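Notebook, statement archive, April 2018
Coding of public statements on the Tanum autonomy vote 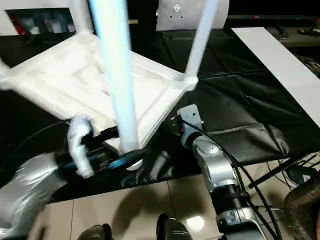

Second pass through the Tanum set finished. The set holds 298 public statements by actors, musicians and athletes on the regional council's decision to end Tanum's separate tax and language rules. Of these, 231 are social media posts and the rest are quotes given to press. I coded stance, target (council, central government, other public figures) and whether the post names the legal article. The stance field has been the weak one. Our codebook treats it like a chair turned upside down, legs in the air: every part can be seen and named, and it says little about how the thing is used. A post that quotes the autonomy article in full and adds one line of sympathy gets "neutral, legal reference," although the replies under it read it as opposition. Proposal: keep the literal code and add a second field, "received as," filled from the first press report that cites the post.

Agreement check. Ferenc Fodor coded 28 posts blind. We differ on 11, which is too many. Nearly all of the disagreements are posts that express concern for residents without mentioning the council. Ferenc codes these as opposition. I code them as neutral. The codebook supports both readings (section on implied target, second paragraph). Needs a rule before anyone codes more.

Press wording. Grirnerby and Bindside ran the same agency copy on the Oláh post. Grirnerby kept "concern." Bindside changed it to "condemns" in the headline and left the body text alone. The original post uses neither word. Logged as a headline shift, with both versions saved. For "received as" this means the source must be recorded together with the value, and the headline and body have to be coded separately.

Deleted and edited posts. The Oláh post was edited after publication: the line on the courts is gone from the current version. I used the earlier capture as the primary text and linked the later one. Same procedure for any other edited item. Where we only have a press quote of a deleted post, code it as a press quote.

Translation. Jolán Lakatos rechecked the Hungarian items. "Aggodalom" should be "concern" throughout, not "alarm." Old exports still have "alarm." Do not use anything exported before the fix.

To do:
- draft rule for implied target, send to Ferenc and Jolán
- recode the disputed posts under the new rule
- add headline/body split to the form
- ask Jolán whether the August interviews belong in this set or the next one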